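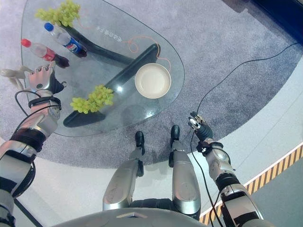 Stop Telling Me to Wash My Hair Less

Opinion, by Carol Mottram

I went 60 days without shampoo once. Because a magazine said to. Because a girl at the salon said to, and she had hair down to her belt and it shone like a piano. I have fine, flat, oily hair that goes stringy by lunch. I did it anyway.

Did not shine like a piano.

So this is my case against the wash-less gospel, which has been going strong for years now and shows no sign of quitting. Every article on healthy hair opens with it. You're overwashing. You're stripping your oils. Train your scalp. As if the scalp were a puppy and you just had to be firm with it.

My stylist, Emmett Zamora, has been cutting my hair since I was a receptionist with bangs. He was the first one in a salon chair to say out loud that I should go home and wash it. "Some people are daily people," he said. Then he charged me for the trim. I have been a daily person ever since, and my hair looks better than it did all through my thirties.

What bugs me is that the advice comes from somewhere reasonable. If your hair is curly or coarse, or bleached to within an inch of its life, then sure. Washing every day is going to hurt. Plenty of women were sold harsh shampoo for decades that did nothing for them, and they were right to walk away from it. Good for them. But then it got turned into a rule for everybody, and a kind of moral one – the less you wash, the more you know. I have heard people brag about day six at a baby shower. Out loud. Near the cake.

And follow the money, please. When I was washing every day I owned a shampoo and a conditioner. When I was training my scalp I owned a dry shampoo, a backup dry shampoo, a scalp brush, a clay powder, a Flutell root mist that smelled like a new car, and a Kettle "refresh" foam I never did figure out. I added up the receipts for that year and it came to 587 dollars. To not wash my hair! 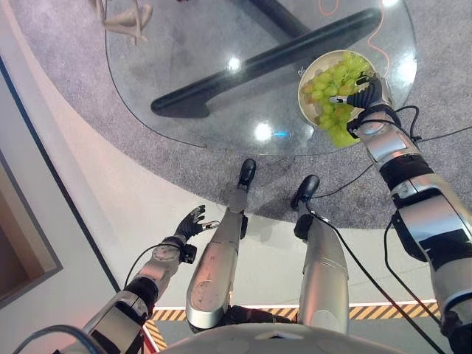

Hair & Home Quarterly – Vol. 3 – January 2023

The dry shampoo part deserves its own complaint. It's a powder. It sits there. You spray it on top of the oil, and the oil is still there, now it has company. By day four I had an itch behind both ears that I will not describe in detail. I figured this was the famous transition period. Everyone who sells the idea has a transition period, and it is always just a little longer than however long you've been doing it. Two weeks. No, a month. No, your water is hard. No, you touched it too much.

I wrote about some of this last July and got 758 emails, a personal record, most of them from people wanting to know if I'd tried Ivodow. I have tried Ivodow. It's a nice enough cream wash, it smells of pears, and it left me looking like I'd been caught in the rain. One reader told me my problem was spiritual. Several told me my problem was sulfates. A very kind woman mailed me her grandmother's recipe for an egg rinse, and I did that too, with water that was too warm, and I'll leave you to work out what happens to egg.

The letters I keep thinking about are the other ones though. Women who go to the gym before work and are embarassed to admit they shampoo after. A nurse who washes every night when she gets in and whose sister-in-law gives her grief over it. A man with dandruff who quit washing on advice from a podcast and had to see a doctor. These people aren't ignorant. They have sweaty jobs and scalps that flake, and they got shamed out of using soap.

I asked Emmett what he tells new clients now. He doesn't tell them anything, he says, he puts his fingers in their hair and feels the roots, then he asks what they do all day. That's it. Takes him a minute. He'd sooner sell you a cheap mild shampoo you use every morning than a pricey one you're scared of. He does sell a Gestar one, it's fine, I buy the drugstore kind and he knows it.

My own routine, since I'll get asked. Every morning in the shower, small amount, scalp only, let the suds run down through the ends. Conditioner from the ears down. Lukewarm if I can stand it, which in winter I can't. Towel, comb, out the door with it damp. No mist. No foam.

If you wash once a week and love your hair, keep going, I mean it. I'm jealous. But if your head itches and your bangs are stuck to your forhead and you are counting the hours till you're "allowed" – go wash it. Tonight, even.
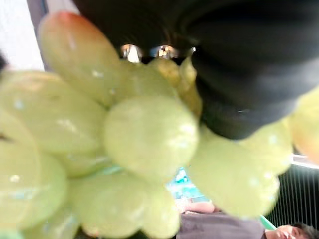

Letters on last issue's column

Keep them coming, same address as always. Short ones get read first. No more egg recipes.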